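3.2 Arrangement and upkeep of the picking cell

The cell used in this work was assembled from parts that were mostly available in our laboratory before the project began. It has one industrial arm, one open metal bin, and a controller which is shared with no other machine. We describe the arrangement in some detail, as two earlier reports on similar cells (the Drurent cell and our own first version, called Millet) gave only the model of the arm and the size of the objects, and we found that this was not enough to repeat the results.

The bin is made of sheet metal with slanted sides and a flat floor. It is not bolted down. During the first weeks we placed it by hand against two marks on the table, and its position changed a little each time the fingers touched the floor of the bin. The change was too small to see in one trial, but after a long session the grasps near the side walls began to fail. We now hold the bin with a bar clamp at one edge, and we check its position before every session with a pointed tool mounted in place of the gripper. The tool is driven to 3 points on the rim. If any point is missed by more than the width of the scribed line, the bin frame is taught again.

The routing of the cables was the most difficult part of the setup. The supply and signal lines of the gripper do not pass inside the arm. They run along the outside, are held by straps, and leave enough free length at the wrist for the last joint to turn. Figure 4 shows the wrist over the bin with the cable bundle in place.

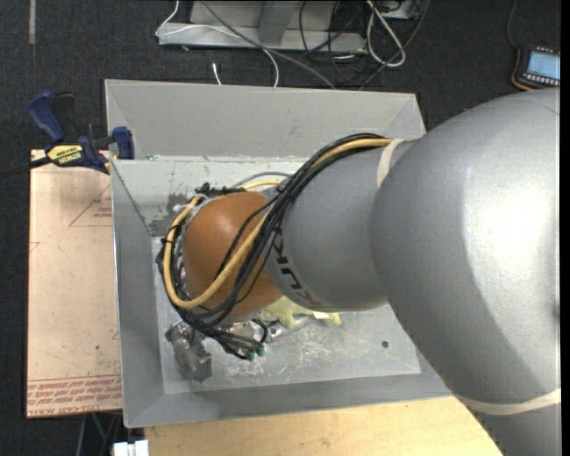

Figure 4. Wrist, external cables and end effector over the bin, with one soft-looking object below the wrist.

With a short loop, the cables pull on the connectors when the last joint is near its limit. With a long loop, the bundle can hang under the wrist and touch the wall of the bin before the fingers reach the object. We tried several lengths. The final loop was chosen by moving the last joint slowly through its whole range at the lowest height used in the trials, while a second person watched the bundle from the side. We also limited the rotation of this joint in software, so that the planner prefers the grasp angle which needs less turning. This limit removes a small number of possible grasps, and we accept the loss.

In February the signal from one finger sensor began to drop out. The fault appeared only in some poses, and at first it was taken for an error in the driver. Iddrisu Agbeko found the cause by holding the arm still and bending the cable by hand at one place after another: a conductor was broken inside its insulation, close to the strap. The strap had been pulled too tight, and all the bending was concentrated at one point. The cable was replaced, and the strap was moved and left slightly loose. We also put the strap on the list of items to be inspected.

The present routine is as follows. Before each session the operator looks at the straps and ties, presses each connector by hand, and runs the last joint once in both directions at reduced speed. After every 300 grasps the program stops by itself and sends the arm to a service pose outside the bin. The finger surfaces are then wiped, and the screws of the gripper mount are tested with a torque key. The log from one complete test period contains 718 grasps in the final arrangement. Of these, 247 were made on soft objects, and the other grasps were made on rigid ones. No signal was lost in this period, although one tie had to be renewed.

The bin floor shows wear from contact with the fingers. We did not polish or replace it, as the grasp planner does not use the appearance of the floor, only its height. For a method based on color images this choice should be considered again.

The maintenance script was written by Hưng Mạch and is based on the one used in the Terkness setup. It stores the time of each stop, the name of the operator and a short free comment. The comments were more useful to us than we expected, and several of the changes in this section were first suggested there.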